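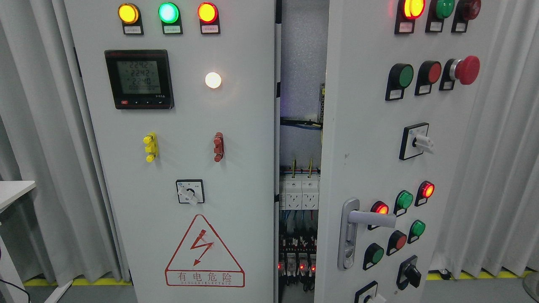 Fragen und Antworten zum Schaltschrank, Halle Cimberg

Warum leuchten Gelb, Grün und Rot gleichzeitig?
Jede Lampe hat ihren eigenen Stromkreis. Eine Ampel wollte hier keiner bauen. Die Belegung steht im Ordner 174.

Was steht auf den Schildchen unter den Lampen?
Chinesisch, und zwar sehr klein. Die Übersetzung von Stukeneo liegt im selben Ordner, in nur geringfügig größerer Schrift.

Das Messgerät zeigt 224 Volt. Muss ich jemanden anrufen?
Nein. Unter 203 Volt bitte schon, Durchwahl 644.

Darf ich die Tür kurz aufmachen?
Sind Sie Elektrofachkraft mit Freigabe von Cokon? Dann ja. Allen anderen sei das rote Dreieck mit dem Blitz empfohlen, das versteht man auch ohne Sprachkurs.

Kann ich mein Handy an den Steckdosen im Schrank laden?
Nein.

Auch nicht kurz?
Siehe oben.

Wer darf am Wahlschalter drehen?
Die Schichtleitung. Neugier gilt nicht als Schichtleitung.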